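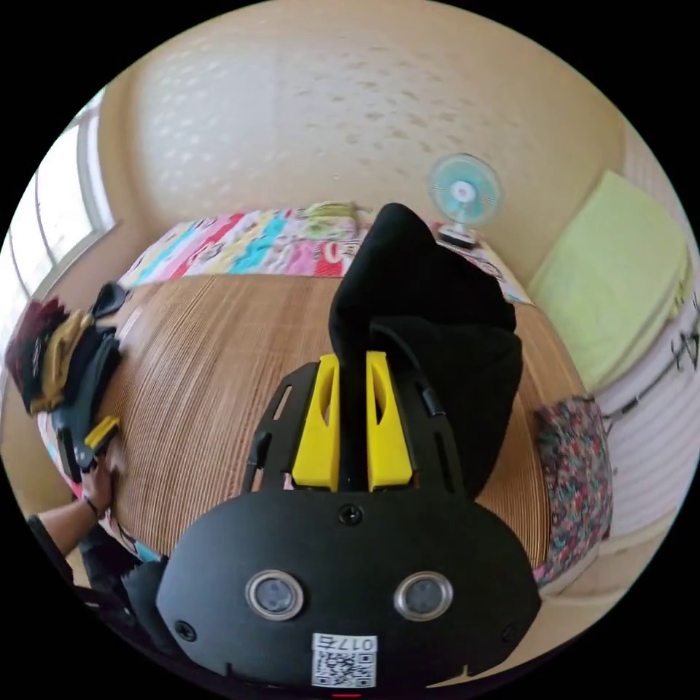

## 1

September 22, 2024. Okay, gripper people, thread time. I spent the whole morning on unit 017 and I want to write it down before I forget which screw went where. This is the hand-held one I use for folding laundry on the bed, yellow fingers, two lenses on the front, the usual.

## 2

Background: 017 has been dropping thin stuff since the last batch. Socks fine, towels fine, anything slippery just slides out the bottom. I blamed the fabric for way too long. Then I squeezed the trigger slowly with nothing in it and one finger got there before the other. Well, there you go.

## 3

First thing I did was pull both fingers and wash them. Dish soap, warm water, old toothbrush, and get the brush inside the oval cutout too – lint packs in there like a dryer vent. Let them dry all the way before they go back on. I used a hair dryer on cool once and it was fine, but don't do hot, I warped a set in March that way.

## 4

Next, the play. Hold the housing still and wiggle each finger side to side. A tiny bit is normal. Mine had one that clicked, and the pivot screw was loose by maybe half a turn. Tightened it, too stiff, backed it off a hair. The finger should swing back on its own when you let go of the trigger!

## 5

The Emero manual says to replace the pads every season and, sure, if you have money. I flip mine, left to right, and get a second life out of them. Bandano sells pads in packs of 2 and the shipping costs more than the pads, so I order with the Dramano people when they do a group buy.

## 6

Cable check, please do this one. Mine is black and comes up off the right side of the frame, and it likes to rub when you reach across yourself. Run your fingernail along the whole thing and feel for flat spots. I found a little one, wrapped it, and put a fresh one on my Cabrera wish list.

## 7

Lenses: microfiber only, breathe on them, one light wipe. I used my T-shirt for weeks and wondered why everything looked foggy. Also leave the housing screws alone unless you really need to go inside. I opened mine once just to look and the calibration was off for days.

## 8

For testing I always go with black cloth. It's the meanest thing I own – floppy, hard to see creases in, shows every bit of lint the fingers leave behind. Pinch, lift, hold for a slow count of 3, set down. Do it from a corner and then from the middle, since the middle is where a late finger gives itself away.

## 9

Final tally after the fix: 111 pickups, 2 drops. Both were me rushing. I'll take it! Next up is the other one, which squeaks, so if anybody has a favorite dry lube that doesn't leave marks on light fabric, reply with it.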